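Our house rules for small bench arms, since Máté Halász asked me to write them down. Short thread.

The base plate gets screwed to the table. No clamps, no tape. Check the screws before the first run of the day.

Nothing that isn't part of the task goes inside the reach of the arm. Boxes go to the far end of the table.

Every target gets its own marker sheet. Ours are plain, black scribble and red scribble, one roll of tape on each.
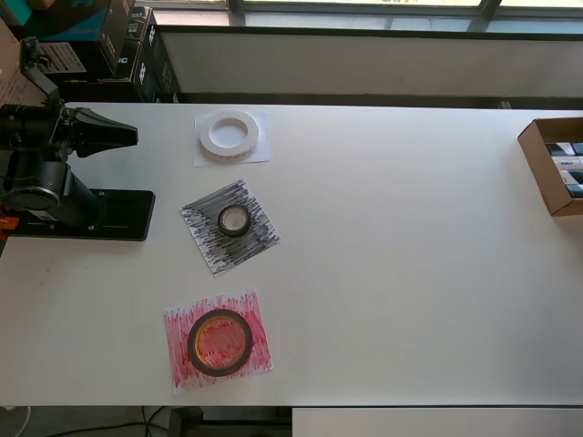
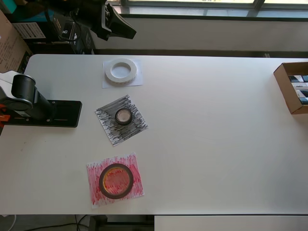
What do you do if a sheet gets bumped between runs?

Stop the arm, put the sheet back on its reference spot, and write it in the log. If you can't tell where it was, throw out that run and start a new set.

A set is 10 runs. Two people sign the log, one of them not the operator.

The old Ellberg sheet let you skip the log for short sets. We dropped that in February.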